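Bench book, candy kitchen, 18th July
Sticky drops again, plus the humidity box
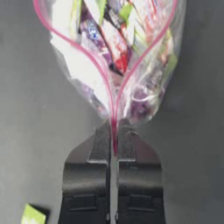 Zipper bag, wrapped candies, pink-red seal lines.

Started with the humidity box as it was the only thing ready. Salt slush in the tray had dried out on top and crusted up the sides. Scraped it back down, added water a spoon at a time until it looked like wet snow again. Box back to reading 64 percent after lunch and stayed put. The little fan rattles. Turned it round, still rattles, left it.

Lemon drops from the last batch were in there overnight on the wire rack, no wrap. Tops gone dull, undersides glued to the wire. Had to twist them off. The ones on parchment came away with paper stuck to them. So no change from the April notes, which said exactly the same thing and which I only found after setting all this up. Read the book first!!

Batch A
Usual drop recipe, Bronel syrup, same pan, same burner. Sugar and water on low till clear, then syrup in, lid on to steam the sides down. Lid off, thermometer clipped. Foam came up more than I like, knocked the heat back. Took it past the usual point and held off on the acid until it had stopped bubbling on the slab. Poured onto the oiled stone, the far left corner, which is the cool corner. Folded in color and acid. Went stiff fast. Cut through the Grilska rollers, first pass fine, second pass cracked along the edge. Rollers cold. Should have had the lamp on them.

Looked good. Glassy, pale yellow, one streak of undissolved acid down the middle of the sheet where I rushed the fold.

Batch B
Same again but 8 percent of the sugar swapped out for more syrup. Slower to boil down, darker at the end, smelled a bit toasty. Stayed bendy on the stone a lot longer, easy to roll, no cracks. Color more like weak tea. Lemon doesn't want to be that color. Would be ok for the ginger.

Batch C
Meant to be the same as A with the acid cut by half. Phone rang, overshot, went amber. Poured it anyway so the pan wouldn't be a pig to clean. Not counting it. Don't put C in the table.

Repeat of C, call it C2
Paid attention this time. Clean boil. Pulled it, let it sit on the stone until the skin wrinkled when I pushed it, then acid. Folded properly, scraper under, over, quarter turn. Rolled well with the lamp on the rollers, hardly any crumbs. Taste is flat with the acid cut. Sweet first and sweet last. Needs lemon oil to make up for it, and the oil we have from Nic Aodha is the old bottle with the sticky neck, smells a bit of floor polish. Opened the new one. Much better, use less.

Into the box: A, B and C2, 20 drops each, on separate racks, racks labeled with tape on the handle (tape on the wire fell off last time and we had mystery candy). Weighed each rack before. Weights on the sheet taped inside the box door. Out after 16 hours and weigh again.

Things I think are going on, in no order:

- Acid in too hot breaks down some of the sugar and that's the part that drinks water out of the air. A had a hotter fold than C2. If A comes out stickier then good, that's the reason, or part of it.
- Syrup. More of it stops graining, fine, but B stayed soft so long that maybe we just didn't drive enough water off. Thermometer says the same as A. Do I beleive the thermometer? Boiled water check last done in April. Do it again before any more batches.
- Dust. The sanding sugar on the shop drops hides a lot. Ours are bare in the box so they look worse than they would in a jar. Do one rack sanded next round so it's a fair comparison.
- The room. It was muggy in here with the dishwasher going and the drops were sitting out on the stone for as long as it took me to find the rack labels. They may have picked up water before they ever got near the box. Dishwasher off during cooling from now on, wrote it on the door.

Wrap test, side job
Twist wraps in three papers: plain wax, the foil-backed, and the clear film. Wax is nice to twist and holds the twist. Film springs open unless you give it an extra turn, and then it tears at the neck. Foil-backed holds best but the ends go sharp and it looks like medicine. Did a handful of each with A drops. They'll go in the box on the bottom shelf when there's room, prob tomorrow. The real question is the twisted ends, air gets in down the pleats no matter what the paper is. Heat-sealed pillow pack would fix it and would also cost a machine. Not going there.

Outer packaging comes after that. If the wrap leaks then the bag or jar has to do the work. Want to compare lidded tin, jar with a rubber ring, zipper bag, and paper bag as the hopeless case. Same drops in all of them, same shelf.

Ondeck order
They want the ginger drops in time for the fall boats, for the snack bar. Asked again whether they'll keep "out on the water". Told them I don't know yet. They will be in an open bowl by the register, I have seen the bowl. No wrap, sea air, people's hands. Unwrapped is a no from me whatever the box says. Need to write them a proper answer with the options: wrapped in a bowl, or loose in a lidded jar with tongs. Price both. Wrapped is mostly labor.

Ginger itself: the dried powder leaves grit and makes the drops cloudy. Tried steeping it in the water first and straining through cloth, cloth clogged, strained again thru coffee filter, gave up and went and did something else while it dripped. Came out clear and strong. Goes brown in the boil but B was going brown anyway, so B recipe plus ginger water is the next thing to try. No acid in that one at all? or a pinch. Try none.

Cleaning
Pan C soaked with water brought to a boil in it, came off on its own. Do that every time and stop chiseling. Stone wiped with hot cloth, oiled. Roller gears had crumbs packed in behind the guard, picked out with a skewer, a lot of old red in there from the cherry run so that's where the pink specks in the lemon came from. Add it to the end of day list.

Scale drifts if it's near the fan. Moved it to the shelf by the window, level it again, the bubble was way off.

To get: parchment, sanding sugar (coarse), skewers, batteries for the box meter, another lamp clip, white tape.

To do next
Weigh racks, first thing, before opening the other door.
Thermometer check in boiling water.
B recipe with ginger water, no acid.
One sanded rack.
Bottom shelf for the twists.
Ondeck reply.
Fan???

Later, before locking up: peeked through the glass. A already has a shine on it that wasn't there before. B looks dull but dry. Can't see C2, rack is behind the tray. Didn't open it. Lights off, box left running.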